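Room tidy day 2 at Akmont. 17 cable ties left out of 100, send help

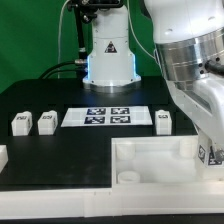

Labels next. Deividas wants every lead tagged both ends before June, fine, whatever. The black cables on the left still drop behind the back edge of the tabletop so thats me on the floor again – and the green backdrop has folds in it. Steamer??

Everything else is white on white. Lenuța says pick one more color. I say gray

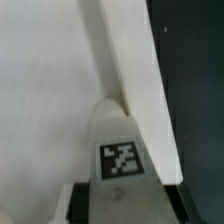 white panel, very bright

Ordered 200 more ties. Seo only had the short ones, ugh. Dusting the high bits tomorow if I can find the step stool

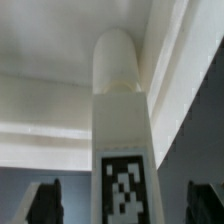 ceiling and wall, more white

ok lunch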